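Writing House Rules for a Two-Arm Sorting Bench
Project report, Skudside robotics course
Submitted 22/09/2020
Group: Leonilde Bragança (writing this), Ieva Ķēniņš, Erhan Yurt
Advisor: Gönül Kırmızıgül

So our project has no new gripper in it and no clever algorithm, and I know that sounds a bit thin next to what the other groups turned in! What we made is a rule sheet. It covers how two arms may share one table, who is allowed to start them, what has to be written down, and what you do when something gets dropped. It fits on two pages, we rewrote it more times than I want to admit, and I'm pretty proud of it.

The starting point was the old sheet by the door, which everybody signed and I doubt many people read. It had 7 rules and most of them were written for a single arm. "Stay out of the reach of the robot" is fine advice when there's one robot and you can draw a circle on the floor. With two arms facing each other the circles overlap right over the bins, and that overlap is exactly where people want to put their hands, because that's where the stuff is.

Gönül asked us to read up on the published safety standards for industrial and collaborative robots first, so we did. I'll be upfront that a lot of it is meant for companies that install whole production cells. What we took from it was the habit of doing a risk assessment before writing any rules at all. You list each task, list what could hurt somebody or break something, and decide what to do about each one. Ieva made the table for that and it got long (she's patient, I'm not).

The part that took the most arguing was the shared zone. Erhan wanted a strict rule that only one arm may be over the bins at any time. That's easy to check and easy to explain to a new person. The trouble is that it rules out half of what you'd want two arms for. If one is bringing something over and the other has to wait back at its home pose, you may as well have bought one arm. I wanted the opposite, let both in and trust the planner, and in hindsight that was me being lazy.

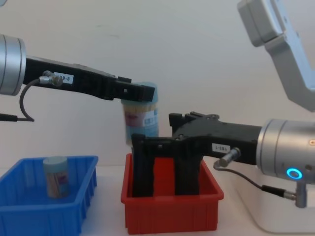
We ended up with what we call the quiet arm rule. Both arms may be over the bins together, but only one of them may travel. The other one has to be holding still, and the operator has to say out loud which is which before pressing start. "Left moving, right quiet." It feels silly for the first hour and then you do it without thinking. If both arms have to travel at once, that counts as a different kind of run, with a second person at the stop button and a lower speed.

Speed was its own discussion. We settled on 85 percent of the normal bench setting as the ceiling for any run with two arms in the zone, and much slower for the first pass of a new program. I'd love to tell you we got that number from a formula. We got it by trying things and agreeing on the point where all three of us still felt we could hit stop in time, and then Gönül made us write down that it's a judgment call - so there it is, written down.

Next came bins and objects, where I expected no trouble at all. The old sheet never mentioned them. Ours says that bins go in the same order for a whole session, that each color has one meaning for that session, and that the meaning goes in the log before the first run. Before we had that rule, Ieva and I once spent most of an afternoon comparing notes in which "red" meant the start bin on her pages and the finish bin on mine. We had to throw those pages out.

Objects have to be unopened or empty, nothing made of glass, nothing with a sharp edge, and nothing you'd be sad to see squeezed. If an item falls or rolls, you don't reach in for it. You stop both arms, wait for both, and say "clear" before your hand goes over the edge of the table. Erhan wanted the word to be in Turkish for a while, just to be sure it was never said by accident, but we stuck with "clear."

The log was the least fun and probably the most useful. It's a shared sheet we named Grader, and each run gets one line with the operator, the bin meanings, which arm was quiet, and how it ended. We allow only a few words for the ending: done, dropped, stopped by person, stopped by robot. By the time we closed it for this report it held 663 lines. Of those, 9 were marked "stopped by person," and I went back and read every one of them. Most were someone stopping a run over a bin set down in the wrong spot, and I count those as the rules doing their job.

We also passed the draft around for comments before handing it in, and that's where our nice tidy zone rule got its hardest knock.
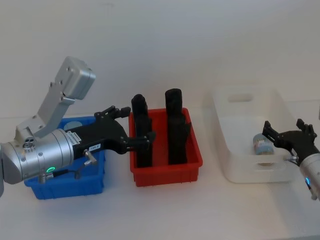
Sibel Akgül wrote back that the quiet arm rule leans too much on the operator's voice. Her point was that a person alone at the bench will stop saying it by the second week, and that a rule you can't check afterward is more of a wish. She wanted the program itself to refuse to start until one arm was set as quiet, with the spoken call kept as a backup. She also thought the word "travel" was too loose, and asked whether turning the wrist in place counts, or opening the fingers.

Fair on all of it, and a little embarrassing on the last one, as the three of us had three different answers. The sheet now says that opening and closing fingers is allowed for the quiet arm and turning the wrist isn't. The software check isn't done. Erhan has started on it and thinks he can have it working by December, and until then the rule stays a spoken one with a box to tick in Grader.

A few loose ends for whoever picks this up. The rules assume everyone at the bench has had the intro session, so there's nothing in there for visitors, and there should be. We never tested them with more than three bins. The risk table is in Ieva's folder along with the older drafts, and the sheet on the door is the current one, so please don't print from the folder!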